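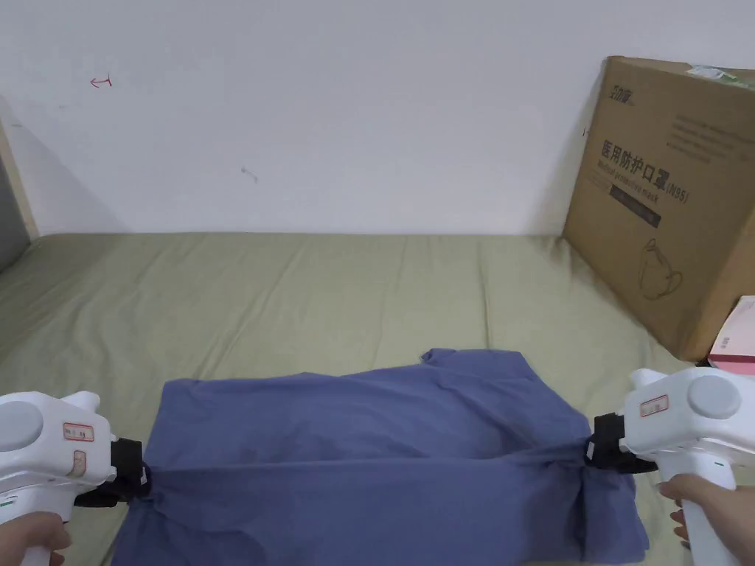
Blue cloth, green sheet

Hi, and welcome to Favora! We're a small nail supply shop and teaching studio, and if you've ever stood in front of a wall of base coats wondering which one you're supposed to buy, you're the person we opened for. I do nails, I sell what I do nails with, and I teach both beginners and working techs how to get more out of their products. I also talk a lot, as you're about to find out.

How we got going

I started out doing gel sets for friends at my kitchen table, with one lamp, one file and a bottle of cleaner that leaked all over my bag every time I traveled. After a couple of years I had regular clients, and those clients kept asking where they could get the same cuticle oil, or the same pale pink builder gel (it's always the pale pink). I was ordering extra for them anyway, so one October I put up a very plain website with 26 products on it and figured I'd see what happened. The first order came in at ten at night and I packed it right then, in my slippers.

Emlyn Phillips came on board the next spring. He had been running the stockroom at a beauty wholesaler and he knows more about shelf life and shipping liquids than anyone I've met. He's the one who answers when you write in asking where your package is. He's much more patient than I am, so please be nice to him!

Today we carry 305 products, which sounds like a lot until you remember how many shades of nude there are.

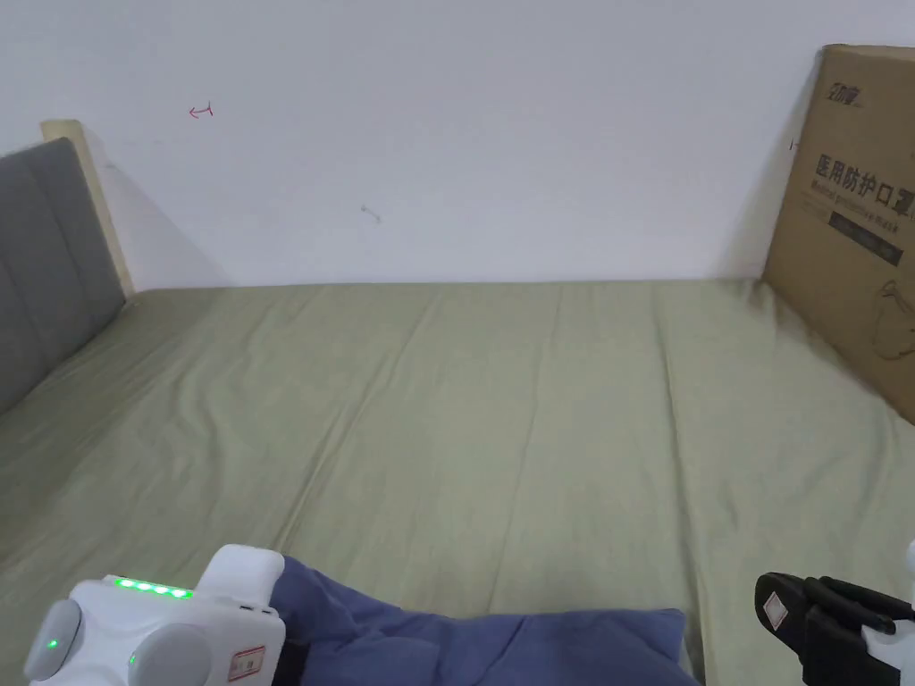 What we sell

Gels, mostly. Base coats, builder gels, color, top coats in glossy and matte, plus the stuff that goes with them: tips, forms, tip glue, files, buffers, lint-free wipes, brushes, prep and cleaner. We keep two main lines. Latitz is our everyday range, easy to file and forgiving if you're still learning to control your bead. Delić is thicker and stays where you put it, so it's the one I reach for on long almond and coffin shapes. I use both every week and I'm happy to argue about them with anybody.

You can also build your own starter kit. Pick a base, a builder, a top coat and up to six colors, and we'll add the files and wipes. If something you want is out of stock we'll write and ask before swapping it for anything else. I've been sent a surprise neon orange in place of a dusty rose, and I haven't forgotten it.

We don't sell acrylic. People ask all the time and there's no big reason, I just never liked working with it and I don't want to give advice on something I don't use.

Classes

I teach the beginner gel class in groups of no more than six, so I can get around to everybody's hands. You'll do a full set on a practice hand in the morning and on a real person after lunch. Bring a model if you can (sisters are great, they'll tell you when the lamp feels hot). There's also a refill and repair class, and a shorter evening one on shaping only, which is my favorite to teach. Most people who come to me with lifting or lopsided nails have a filing problem, and we can usually get a good start on fixing it in 60 minutes.

If you already work in a salon, ask about the one-on-one sessions. We'll pick a topic together beforehand. The Wernar e-file course is separate and you need to have finished the beginner class or be working already to join.

Orders and questions

Orders placed before 2 in the afternoon go out the same working day. Unopened items can come back to us, opened gels can't, but if a bottle arrives leaking or the wrong color, send Emlyn a photo and he'll sort it out.

And if you get itching or redness from any gel, ours or someone else's, please stop using it and see a doctor before you order more. I would much rather lose the sale.

For everything else, write to me. I answer messages in the evening, usually with a cup of tea going cold next to me, and I love seeing your sets, the wonky first ones included!

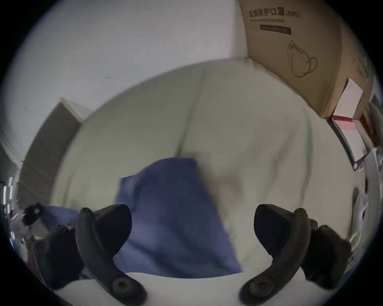 Pauline Cropper
Owner and nail instructor, Favora

I'm in the studio most mornings and teaching most afternoons, so if you'd like to stop in and look at colors in person, drop me a line first and I'll get the swatch sticks out for you.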